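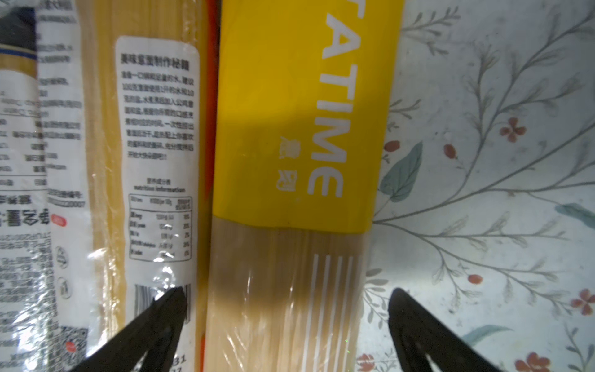

4.2 Who said so? Attribution in reports of lorry theft

The 466 reports in the corpus deal with the theft of goods from lorries parked overnight on the road between Nurkano and Jirnasar. Most of them are short. Most also contain the word "sources", usually in the first two sentences and usually with no further information about who the sources might be. We coded each report for the first attribution given, following the scheme set out in Section 3, and then again for the strongest attribution appearing anywhere in the text. The second pass was a courtesy to the reporters, and it changed very little.

Only 92 reports name a person who could, at least in principle, be telephoned. In the rest, information comes from "police sources", "sources in the area", "sources close to the matter" and, on one occasion we have kept pinned to the office door, "sources who were asleep at the time". Drivers are rarely quoted by name, although it is their lorries that have been emptied. Senior officers are quoted by name chiefly when they are saying that an inquiry is under way.

The pattern differs between the two papers. The Jirnasar daily tends to print early and attribute vaguely, then return to the story a day or two later with a police statement that contradicts it. The Kang weekly has the advantage of time, and uses it mainly to repeat the daily's first version with the tenses adjusted. When the daily quietly dropped its claim that a gang had felled a tree across the road in June, the weekly went on felling it for three more issues. By the last of these the tree had become several trees.

Coding was done in Gitness, a tool built for sorting court records, which took some persuading that an unnamed source was a permitted value. Chelsea Sowerby coded the whole corpus and the first author recoded a sample of 80 reports. Disagreements nearly all concerned the phrase "it is learnt that". Sowerby treated this as an anonymous source; the first author, who once worked on a newsdesk, treated it as no source at all. The matter was settled in Sowerby's favour after a long afternoon, and the phrase is counted with the anonymous attributions in everything that follows.
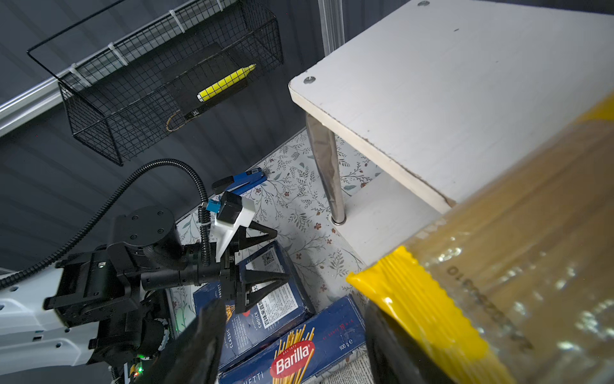
Figure 4. Wire mesh basket on a metal rail, with a yellow highlighter lying across a black box; shelving at right.

A report dated 7 Mar 2018 shows how quickly a vague attribution hardens. Its opening line says that sources "suspect" a link between two thefts at the same fuel stop. The headline says the thefts are linked. Later reports refer to "the linked thefts" as if the phrase had come from a court, and eight of them give the earlier story as their only authority. We found no police statement that makes the connection, and one that mildly regrets it.

It would be easy to blame haste, and the editors we spoke to were happy to do so on behalf of their rivals. Haste explains the first report well enough. It is less help with the follow-ups, which were written with the police statement already to hand and still led with the sources. The reasons given in interview for this choice are taken up in Section 4.3, where the word "readers" does much of the work that "sources" does here.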